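Zurnent Mobile Kit

The Zurnent Mobile Kit is an educational robotics kit sold by Nullis. It combines a tracked base with a black arm built from servo modules and brackets, and is intended for classes in robot programming. The kit was designed by Hsiu-ying Fung and Marin Stojanovska and went on sale on 2nd June.

Design

The base has a black mounting plate between two segmented white treads. The arm ends in a gripper, and practice exercises commonly use toy vegetables and a small steel pan.

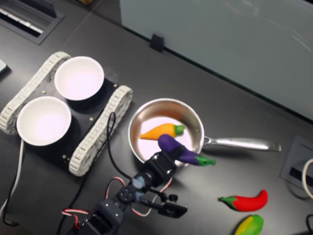 Nullis supplies a printed manual of 300 pages and a library of 382 recorded exercises. Replacement servos are sold separately.

Reception

A review by Vlasta Lazarević praised the manual but found the setup software slow. Khôi Âu considered the kit suitable for beginners and criticized its short warranty. Roughly 3,103 kits were sold in the first year.
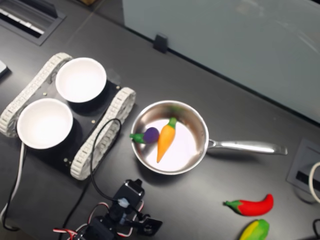 See also

Rosberg Arm
Spahić Tracked Base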